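Lotby Shed Notes: tips from the arm-building bench

We meet on Thursday evenings and these are the bits of advice that get passed round with the biscuits, so do help yourself!

Sorting your screws
Muffin tins are lovely for this. Hélène Grewal swears by the 26p paper cases from the corner shop, one per joint, with the size pencilled on the bottom.

Cables that stay put
Leave more slack at the elbow than seems sensible – then bend the arm as far as it will go, by hand and with the power off, before you tighten a single tie.

Rehearsing with metal parts
Once your gripper copes nicely with foam blocks, move on to something with teeth. We like a planetary carrier, the round plate with three gears on it and a big hole in the middle. Lay it flat on a plain dark worktop, open the fingers wide and bring them down slowly on either side of the hole. Polished metal throws back a great deal of light, so try turning the lamp towards the wall if your camera struggles. 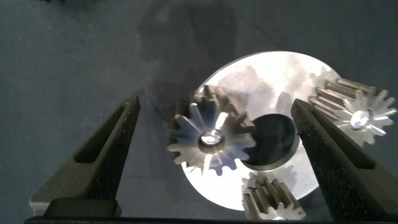

Grease on the worktop
A drop of washing-up liquid in warm water, a soft cloth, and dry it well afterwards. Normand Paquette uses old tea towels and boils them in November, whether they need it or not.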